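The seed swap came home with me again

I told myself I'd only take beans this year. Then I walked into the Trorum seed swap, saw the long tables, and left with 70 packets in a tote bag. Seventy! Most are tomatoes, a few are squash, and one just says "good one, plant early" in pencil (of course I took it).

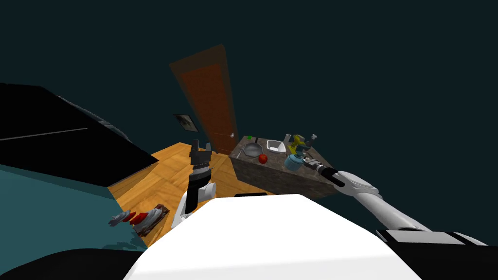

The swap has gotten so much bigger. When I started going it was held in the back of the Fahy library, and you could look through everything in half an hour. The sign by the door this December said 1,261 varieties, and I believe it, there was a whole row just for peppers. I traded my saved Drirkberg kale for a flat yellow bean I've wanted for years and I'm still so happy about it. 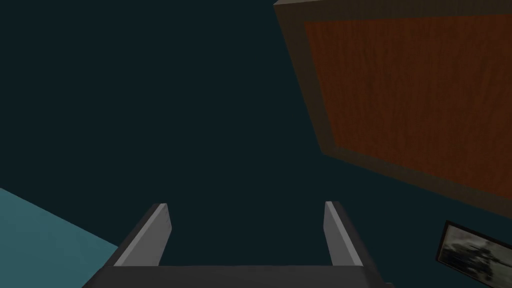 Sorting is my favorite part, maybe even more than planting. I lay everything out on the kitchen table after supper, earliest sowing dates on the left, and shuffle until it makes sense. This year I'm doing it by leaf color too, and I want one bed that's all moody greens. That very dark teal, nearly black with some green in it, is the shade I'm after, and the Drirkberg kale gets pretty close once the nights turn cold. Put orange calendula in front of it and wow.

The only hard part is space. My plot is 438 square feet, paths included, and tomatoes are greedy. 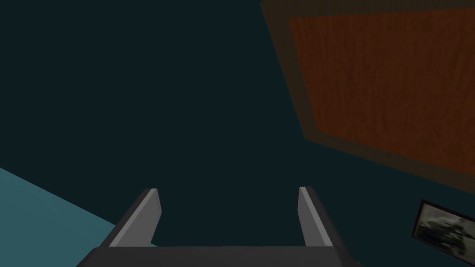 So some of these will go in pots along the fence, and the extras are going to my neighbors whether they want them or not. I've also ordered a bag of Clakivik potting mix, which did great things for my basil last spring. First peppers get started in February, on top of the fridge as usual.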